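"A towel has a right size when it is folded, not when it is bought"

Maarja Kalniņš has worked with household linen for most of her adult life, first in a hotel in Volach and now in her own small laundry and linen shop, Nukeck. We talked in June in the back room, with tea, while the dryers were going next door.

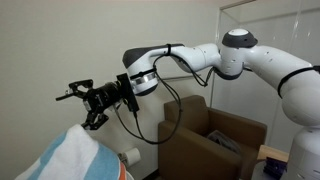

The striped towel in the back room at Nukeck, with the brown armchair behind.

I begin with the question our readers send most often: why do the towels never fit in the cupboard? Kalniņš laughs and asks me how deep my shelf is. I do not know.

"You see, this is the problem," she says. "People learn one way to fold from their mother, and then they use it in every flat they live in. But the shelf is different each time. First you measure the shelf, then you decide the fold."

Her own shelves at home are 55 centimetres deep. For those she folds a bath towel in half along the long side, then in thirds, and puts the round edge to the front. At the hotel it was another fold, because the chambermaids carried the piles on one arm.

"We had 272 bath towels there, and every one had to look the same from the door. I was very slow in the first weeks. My supervisor opened my piles and gave them back to me, and she did not say a word."

She left the hotel when it was sold, and rented the shop from a family named Kubiak, who had kept a shoe repair there. The counter is still theirs. The smell of glue stayed until the second winter, she says, and some customers asked her if it was the soap.

Striped towels are a subject on which she has strong opinions. She likes them because the stripe works like a ruler. "When your fold is not straight, the stripe tells you at once. With a white towel you can lie to yourself." For somebody who is teaching a child to fold, she would always start with stripes.

And softener? She does not use it for towels at all. She washes them at 60 degrees with less powder than the packet says, and shakes each one hard before drying - two times, holding the short side. "My neighbours think I am angry with somebody."

I ask about the armchair. It is where she sits for mending, she explains, and she bought it second-hand from a reading room. Loose hems she does by hand in the evening, usually with the radio on. A hem on a bath towel costs the customer very little, and she admits that she does not earn from it.

"But a towel with a good hem can live ten years more. I have customers who bring the same ones since I opened. I know the towels better than the people."

Before I leave, she takes my notebook and draws the fold for a narrow shelf, with arrows. I tried it at home the same evening. My shelf is 31 centimetres deep, and I had to do it again from the beginning.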